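The Smallest Toy on the Shelf

Give a person a pair of plain colored blocks and a clear table, and watch how quickly something starts. I have spent most of December with building blocks underfoot, and I can report that the old cube has lost none of its pull!

Erkent, the little shop on the corner of our market street, keeps its blocks in open bins by the door. You buy them singly. Golnar Abbasi, who runs the place, told me she sold 1,137 of them last year, and that red and blue go first every time. Yellow comes next, and green sits there until somebody needs a tree.

What I love is how much game you can get out of 2 cubes. One on top of the other is a tower. Side by side they're a wall, or a bus, or (in my house) a bed for a very small bear. Slide them apart and you have a bridge waiting for its plank. Turn one so a corner points at you and suddenly it looks like a different shape altogether, with two faces showing and a lighter top where the lamp catches it.

A cloth helps more than you'd expect. Spread something pale over the table and the colors jump, the clatter drops, and the shadows get interesting, especially under a block that hasn't been set down yet.

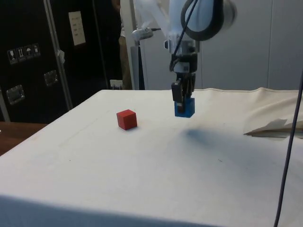
Davoud Kiani finds the cloth a mistake and would have everyone building on bare boards, where a tall stack has a fair chance of staying up. He has a point about height. Past four or five blocks, a wrinkle will finish you off, and I've taken to pulling mine tight and clipping it under the table's edge.

For anyone starting from nothing, Golnar's advice is to buy a pair, play for a week, then come back for more. The Ginum set, 339 blocks in a lidded crate, is gorgeous and I want it badly, but it can wait until there's a shelf to hold it.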